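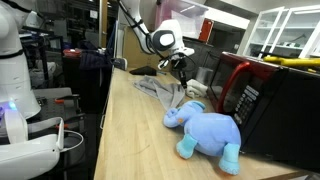
Deltard Counter Bench Kit

Part no. 652. Made to order in the Vorau workshop.

The Deltard Counter Bench Kit is a set of mounting parts for putting a small robotic arm to work at an ordinary household counter. It is meant for people building at home or in a shared workshop, where the bench has to go on being a bench between sessions. The kit holds the arm at the edge of the work area, keeps the cables along the upper segment, and gives the gripper a clear vertical approach to the counter.

The arm and gripper are not included. You need to own them already or order them from your usual supplier.

What is in the box

Steel base plate, drilled and tapped
Two bar clamps with padded jaws
Clamp spreader strip
Cable straps, long and short
Strain relief block for the wrist
Rubber pad for the underside of the plate
Hex keys for every screw in the kit
Printed drilling template
Build notes, stapled

Specifications

Base plate: 376 mm square
Plate thickness: 6 mm
Weight, boxed: 6 kg
Clamp opening: up to 61 mm
Strap material: woven nylon, hook and loop
Finish: clear zinc on the plate, black on the strain relief block

The hole pattern on the plate is left blank on the standard kit. Use the printed template to mark out the pattern for your arm, or send us a drawing with your order and we will drill it. Drilling to a drawing adds a week to the lead time.

Choosing a table

The plate clamps to a metal or wooden table. A metal table with a folded edge works if the fold is deep enough for the clamp jaw to sit flat. On a perforated table top you can bolt straight through and leave the clamps off, but most people keep them on for the first few sessions while they are still moving the base.

Put the arm on its own table and leave a gap between it and the counter. Malte Kettler, who drew the plate, built his first version with the arm clamped to the counter itself. Every time the arm stopped short, the objects on the counter shifted by a few millimeters. With separate tables this went away. The gap also gives you somewhere to stand when you need to reach the base.

Check the reach before you clamp anything down. The gripper should be able to point straight down over the back of the work area with the elbow still bent. If the elbow is nearly straight, the base is too far away.

Cable routing

Run the cables along the outside of the upper segment and strap them at both ends. Leave a loose loop at the wrist. The loop needs to be large enough for a full turn of the last joint and small enough that it does not catch on a cabinet door. Turn the wrist by hand through its whole range before you power up, and watch the loop as you do it.

Do not strap across a joint. The straps are wide enough that it looks possible, and it will work until the arm folds up.

What to practice on

Cloth and soft toys are good to start with. They forgive a bad approach, and a dropped one does no harm to the gripper or the counter. Cloth is harder than it looks, though. A flat towel gives narrow fingers very little to hold, and a bunched one is easier. Ayantu Kahsay, who tests the kits before they ship, starts every new build with the cloth bunched up, then spreads it out once the arm is picking it up every time.

A plush animal with a trunk, ears or legs gives you several places to grip, and it comes off the counter at a different angle from each. Light plastic cups are a sensible next step. Keep glass off the counter until you trust the stop button and know how far the arm travels after you press it.

Working near appliances and cabinets

A home counter usually has a microwave or a cabinet at one end. Set a software limit on that side before you do anything else, and set it from the gripper's widest position with the fingers open. Handles that stand out from a door are the part most often hit. Measure to the handle and not to the door.

If you plan to have the arm open the appliance door, do that last. Door pulls put a sideways load on the plate, and the clamps need to be checked after each session.

Changes in this version

The clamp spreader strip is new. It was suggested by Sơn Đoàn, who runs the Dalley shared workshop and found that the jaws were leaving marks in a softwood table. The rubber pad is now a single sheet. Kits shipped before January had four corner pads, which can be replaced with the sheet without redrilling.

Build notes have been rewritten by Melati Tambunan and now cover two-arm layouts. For two arms you need two kits.

Spare parts

Bar clamp, single
Strap set
Strain relief block
Rubber pad
Printed template, folded or rolled

Spares are sold through Sutanto and ship separately from the kit.

Ordering

The next batch closes on 19th March. Orders placed after that go into the batch following. Pickup from the workshop is free, and the box fits on a bicycle rack if the straps are good. For drilled plates, send your drawing as a PDF with the hole sizes written on it, along with the name of the arm. Questions about fit go to Brian Kombo at the parts desk. Include a photo of your table edge and its thickness.

Plates drilled to a drawing cannot be returned. Everything else can come back unused in the original box.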